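Section 6: Setting Up the Hall for a String Quartet

Costevov Chamber Series, House Guide for Presenters
Revised 11/24/21 by Trinity Esposito

Read this section before the players arrive. Reading it while they stand in the foyer holding their cases is permitted but produces a poor atmosphere.

6.1 Before you start

You will need the stage key, the chair dolly, four black stands with working necks, a roll of white cloth tape and the printed stage plan. The stands with the red dot on the base do not have working necks. They have been marked for disposal for years and remain the first ones everybody grabs.

Note: The Stornel Room and the Benavides Hall use different stage plans. They look alike until you have put the cellist in a doorway.

6.2 Placing the chairs

1. Find the center mark on the stage floor. It is a small cross of tape, 2 yards back from the front edge.

2. Set four armless chairs in a shallow curve, open toward the audience. Do not use the padded chairs from the green room. They are lovely to sit in and they squeak in the slow movements.

3. From the audience's left, the usual order is first violin, second violin, viola, cello. Some quartets put the cello inside and the viola on the end. Ask. They will have opinions, and the opinions will be older than their current lineup.

4. Put one stand in front of each chair and lower it farther than seems reasonable. Players can raise it. A stand set too high hides the face of someone whose mother has driven in from out of state.

5. Set the rock stop for the cello. If the ensemble has its own, leave ours in the drawer and say nothing about the grooves in the floor.

Caution: Never tape over an existing mark. The floor already records every quartet since the building opened, and Arlo Whitlock is the only person who can read it.

6.3 Lights

1. Turn on the house lights at the panel beside the stage door.

2. Bring up preset 17. This is the chamber setting. Preset 16 is the children's magic show, and you will know it if you get it.

3. Sit in each chair in turn and look at the music stand. If you see your own shadow on the page, call Jahangir Nanayakkara before touching the ladder.

4. Leave the levels alone once the players have approved them. They will ask for more light at the rehearsal and less at the concert, and this is the same amount of light.

6.4 Sound and recording

The Benavides Hall holds over 2,457 programs in its recorded archive, and a fair number of them begin with someone asking whether the thing is on. Please check that the thing is on.

1. Hang the main pair from the center bar at the height shown on the plan.

2. Run both lines to the Odalik recorder in the side cupboard. Left goes to input 1. Right goes to input 2. Creative variations have been tried.

3. Ask for thirty seconds of the loudest passage in the program. Players will give you thirty seconds of the prettiest passage. Ask again, and set the level on the second attempt.

4. Press Record twice. The first press only arms the machine, and the red light it gives you is a false friend.
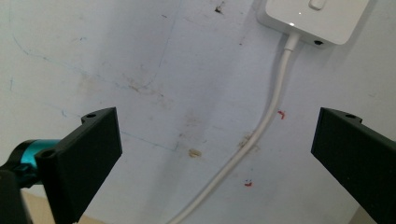
Loose lines are the commonest fault our stage crew has to put right before the doors open. Walk every run from the bar to the cupboard and tape it wherever a foot might land, including the feet of page turners, who travel in unexpected directions. Walls need the same attention, and a white cable against an off-white wall is easy to overlook when you are checking in a hurry. As for scuffs, smudges and pen lines on a wall, report them on the yellow sheet and leave them be. The last attempt at touching up with leftover paint gave us a patch that could be seen from the balcony.

6.5 The reception

1. Confirm the start time with Sandrine Charpentier. The reception opens when the last encore ends, which the quartet may not have decided yet.

2. Keep the drinks table clear of the instrument room door. A viola case and a tray of red wine need the same amount of space and should never need it together.

3. Let the players eat before the speeches. Aidan Moynihan gives the speeches. Feed them well.

Note: For the February concerts, open the instrument room two hours early so the strings can settle. Put the kettle on at the same time. It does nothing for the strings, but the players settle faster.

Section 7 covers piano quintets and begins with how to move the piano.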